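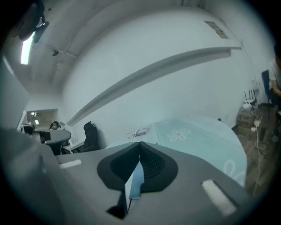
A V-shaped notch with mesh-textured fabric on one side, up close.

So I finally got my hands on some news about the Sostby Kerthorpe, and if you've been holding off on a small family wagon this year, you might want to hold off a tiny bit longer. The refreshed version goes on sale in February, and the big headline is under the floor: the battery is larger, the charging is quicker, and the price on the entry model hasn't moved by a single dollar.

I've been driving the outgoing Kerthorpe on and off for two winters now (my sister owns one, and I borrow it more than she'd like), so I know its weak spots pretty well. The range drops off a cliff when it's cold. The rear wiper sounds like a goose. And the touchscreen takes so long to wake up that I'm usually out of the driveway before the backup camera comes on. Sostby says it has fixed the first and third of those. No word on the wiper.

The new battery gives the front-wheel-drive car 35 more miles than before, and there's now a heat pump as standard on every trim. That used to be part of the cold weather package, and I know plenty of people who skipped it at the dealer and regretted it by Christmas. On a fast charger you can get to 80 percent over a decent lunch stop — and I mean a sit-down lunch, not a granola bar in the parking lot.

There's also a new trim at the top called the Gratance. You get bigger wheels, a darker headliner, heated seats in the back as well as the front, and a paint color that looks green or gray depending on who you ask. I sat in one at the preview for a good long while and liked the seats a lot. I didn't like the wheels. They look great, but I drive on roads with potholes, and I can already hear the bill coming.

Jessie Lindsay runs the product side for Sostby over here, and she told me owners had been loud and clear about what they wanted. "We got 1,158 comments through the owner survey and the heat pump came up over and over again," she said. "People weren't asking for a faster car. They wanted to get to work in January without watching the number on the dash." I asked her about the wiper too. She laughed and wrote something down, so fingers crossed!

The suspension has been retuned as well, with new dampers at the rear. I only got a short loop on smooth pavement and I'm not going to pretend I learned much from it. It felt quiet. The steering is still on the light side, but it's a wagon for hauling kids and dogs and bags of mulch, so I can live with that.

What about the competition? The obvious one is the Leblanc, which is roomier in the back seat and has a much nicer dashboard, but you'll pay more for it once you add the heat pump and the better charger. If you've got tall teenagers, go sit in both before you sign anything. If yours are still in booster seats, I'd go for the Kerthorpe and spend the difference on a home charger.

Order books open at dealers next month, with 7 colors to pick from, and the Gratance follows in the spring. Current owners get the new touchscreen software as a free update, though it has to be done at the dealer and you'll need to leave the car for a morning. My sister has already booked hers in for 8 a.m., and guess who's giving her a ride home.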